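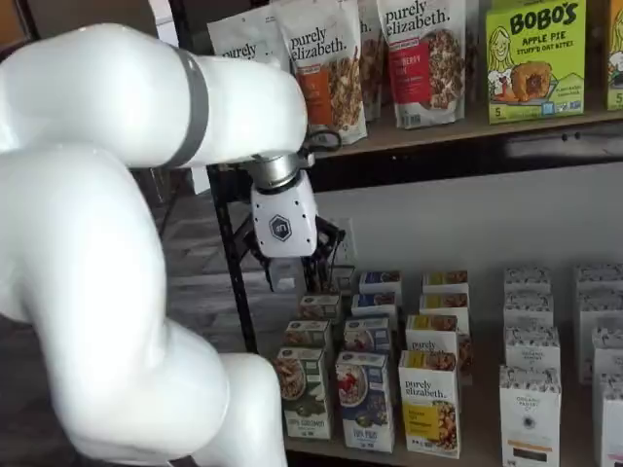
The Cereal Aisle Has a Geometry Problem
Bags, boxes and the shelf that has to hold both

Last updated in August

For most of its history the breakfast shelf was built around one shape. The cereal carton is tall, flat and rigid, and it stands on a narrow base without help. Set shelf pitch to the tallest carton plus a hand's clearance, and a bay could run for years without adjustment.

Granola changed the arithmetic. Much of it is now sold in stand-up pouches, which have a folded bottom gusset, a wide belly and a thin sealed top. A pouch is widest about a third of the way up and has almost no depth at the head. Two pouches placed side by side touch at the middle and leave a wedge of air above. Two placed front to back lean on each other, and the lean adds up toward the rear of the shelf.

"A carton tells you its footprint," says Consuelo Robles, who plans fixtures for Ledesma, a regional grocer with a test store behind its main warehouse. "A pouch has one footprint in the case and another after it's been picked up twice."

Robles keeps a single bay in the test store for breakfast products. The uprights are black metal and the boards are pale wood, a combination Ledesma adopted when it remodeled its smaller branches. Pouches go on the upper board and cartons below.

The order was settled by measurement. A pouch at eye level shows its front panel to a standing shopper at close to a right angle. Moved down to knee level, the same pouch shows mainly its top seal, and any belly in the film throws the upper part of the printing into shadow. A carton on a low shelf loses less. Its top edge is printed, its front stays flat, and the brand name usually sits high enough to be read from above.

The bay is 646 millimeters wide between uprights, narrower than the usual supermarket section. At that width a single crooked pouch can cost a full facing. The boards are 400 millimeters deep, and the clear height above the upper board is 290. Robles arrived at the last figure after trying several others. With less height, shoppers tilted the pouch to get it out and dragged the one behind it forward. With more, stock was placed flat across the tops of the standing row, and the bags beneath slumped.

Board finish matters more than the drawings suggest. Film slides easily on a sealed surface, and a pouch that slides at the base falls backward. Mackenzie Sawatzky, who runs the night fill at one of Ledesma's branches, tested three finishes and chose the one with the most drag, a matte oil that has to be renewed. Cartons are indifferent to the finish. They are placed on the same oiled boards to keep the parts interchangeable.

Filling method is the other variable. Cartons are loaded in blocks, several at a time, with the case used as a guide. Pouches are loaded singly. Sawatzky's written procedure calls for each one to be held by the top seal and tapped once on its base so that the contents settle into the gusset, then set down with its back panel vertical. Clusters settle unevenly, and a bag that has spent a day at the bottom of a case may need a second tap. Her crew allows 75 seconds for a case of pouches and less than half that for a case of cartons.

Dividers are an obvious remedy, and suppliers offer many. Climlow sells a clear insert that clips to the front edge of a shelf and runs to the back. Cluvari makes a sprung pusher, which keeps the front row forward but presses on the belly of the pouch and tips its head toward the aisle. Ledesma tried both and kept neither in the breakfast bay. The insert takes up width the bay does not have.

Marina Andreadis, a packaging engineer at Prikelis, approaches the matter from the other side. She would widen the gusset and shorten the pouch. The change uses slightly more film per bag, and it makes a squarer base that stands with its back panel upright. Brands have been slow to accept it. A shorter pouch has a smaller front panel, and the front panel is where the product photograph goes.

Robles has asked for samples in the shorter format. Until they arrive the upper board stays at its present height, and the pin holes above and below it are marked in pencil with the settings already tried.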